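In Praise of the Knotty Table

By Ngaio Fairweather

The first thing I bought for my first house was a pine table, and I have never regretted it, even on the day I dropped a cast-iron pan on one corner. Pine gets sniffed at. Furniture people will tell you it's soft, it yellows, it belongs in a ski cabin or a student rental. I say pull up a chair, put your coffee down and look at the thing!

Knots are the reason I fell for it. Every knot is the place where a branch once grew out of the trunk, and the grain has to find its way past, bending and crowding together like water going around a rock. I know people who have eaten at the same pine table for years and could draw you the knots from memory. My kids named ours. There was an owl, a kidney bean and one they called the Mayor, and arguments broke out over who got to sit by him.

I went to see a small workshop in Lestska last January to find out how the boards get picked. The Gauthier shop has been turning out kitchen tables for 25 years, and the whole place smells wonderful, all resin and warm dust. They had a stack of planks leaning along one wall and were shuffling them on the floor the way you might lay out fabric for a quilt, swapping one end for the other, stepping back, swapping again. A big dark knot near a corner is good, I was told. Two big ones side by side will look like eyes, and somebody's grandmother will want a tablecloth over it.

I asked about wood with no knots at all. They do sell it, and it costs more, and I can see the appeal if you like a very quiet room. But a plain white mug on a plain pale board doesn't do much for me. Set the same mug on knotty pine in good light and suddenly breakfast is an occasion.

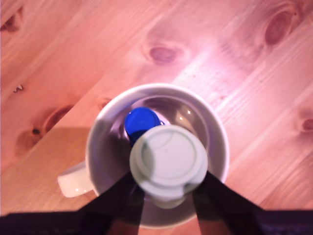
White mug on pine, with knots and grain for company.

White really is the color to put on it. I've tried blue stoneware, green glass and a set of speckled bowls from Sonholm that I love dearly, and they all end up competing with the wood. A simple white mug with a fat, rounded rim lets the table do the talking. It also brings out the pink and orange in the pine, which you may not notice until there's something properly white next to it.

Now, the looking after. New pine is pale, and daylight deepens it. If you leave a runner or a fruit bowl in one spot all summer, you'll find its outline in the fall, so move things around every couple of weeks. The shop finishes its tables with 3 thin coats of oil, a day apart, and sends you home with a small can for later. I do mine twice a year with an old T-shirt, wiping off whatever hasn't soaked in after 20 minutes or so (and I hang the cloth flat outside to dry, well away from anything, before it goes in the trash, as oily rags can heat up and catch fire).

Dents are easier than you'd think. Lay a damp cotton cloth over the spot, touch it with a warm iron for a few seconds, check, and repeat. The fibers swell and the dent often lifts most of the way. It won't help if the wood is torn, and it didn't help with my cast-iron pan, but a fork mark or the corner of a lunchbox will usually come up nicely. Sand lightly along the grain when it's dry and oil that patch again.

Small nicks I leave alone. There's one by my usual chair that I rub with my thumb when I'm on the phone, and I'd miss it.

If you're shopping secondhand, take a flashlight and get down underneath. Look at how the legs are fixed, push on each corner, and check whether any knots have worked loose. A loose one can be glued from below in an evening. My neighbor found hers at the Pelano flea market under a thick coat of brown varnish, paid 141 dollars for it, and spent a week of evenings on the porch with a scraper. The first knot came up near one end, dark red with rings all around it, and she phoned me at ten at night to come over and see.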